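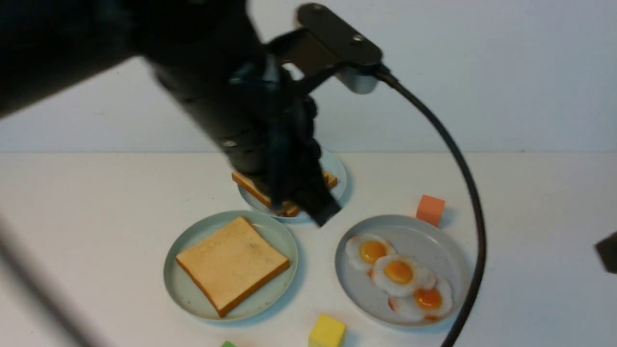
Garnet McKinnon asked at the last review whether the low count at Drumgate meant that children there were eating breakfast at home, or that they were getting to school too late to be served. The question could not be answered from the data held at that time. It is now partly answered, and the findings are set out under Arrival Times.

School Breakfast Pilot, Clillano District
Progress report to the Fehr Fund
Submitted Jun 17, 2019

Status

Service is running at both pilot schools, Padar and Drumgate. The grant pays for food, the morning kitchen shift and a part-time data clerk. Spending is within budget on food and over budget on labor. The overrun comes from the Drumgate kitchen, where the shift had to start earlier than planned to let the ovens reach temperature. A transfer between budget lines is requested at the end of this report.

Menu

The first menu was cold only: cereal, milk, fruit and yogurt. A hot choice was added in December after the parent survey. It alternates between oatmeal and a cooked egg with toast. Oatmeal is cheaper per portion and holds well. Eggs hold badly, and portions left in the warming cabinet past the first seating are mostly returned uneaten. Both kitchens now cook eggs in two batches, which has cut waste but ties up one cook for the whole service.
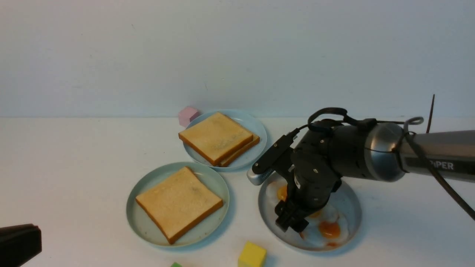
Fried eggs, plated.

Hot days draw more children than cold days at both schools. The difference is larger at Padar. Yevhen Vakulenko has checked whether it could be a weather effect and found no clear link, although the period is short and the comparison should be run again on a full year of data.

Arrival Times

Bus arrival was logged for 29 school days at Drumgate. On 8 of those days the north route reached the school after the serving line had closed. Children on that route were marked as not taking breakfast, the same code used for children who arrive on time and decline. The two groups have now been separated in the attendance sheet. Earlier records cannot be corrected, and the Drumgate figures in the first report should be read with that in mind.

Mei-kuen Chou has proposed a bagged breakfast for late buses - milk, fruit and a roll - to be handed out at the door and eaten in the classroom. The principal has agreed to a trial. Teachers have asked for extra trash cans and a wipe-down kit in each room, neither of which was in the original budget.
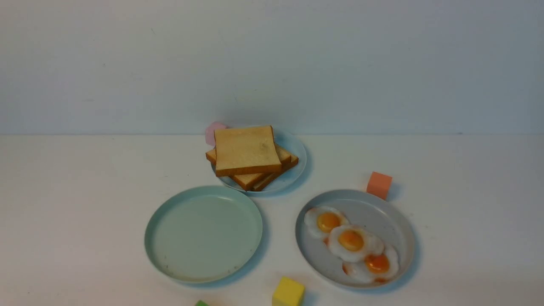
Progress Report No. 2, continued

Supplies

The bread contract was moved to a local bakery after repeated short deliveries. Slices are thicker than before and do not pass through the Padar conveyor toaster at its normal setting. The belt has been slowed, and output is now 60 slices per cycle of service prep, enough for the first seating only. A second toaster is not requested. Vernon Després will ask the bakery for a thinner cut.

Open Items

Allergy forms are still missing for part of the Padar enrollment. Children without a form are served from the cold menu.

The dishwasher at Drumgate needs a new rinse pump. The district has accepted the cost, but no repair date has been given.

Request

Approval is sought to move unspent food money to labor for the rest of the grant period. The total award would not change. Réjean Gosselin has the line-by-line figures and can supply them on request.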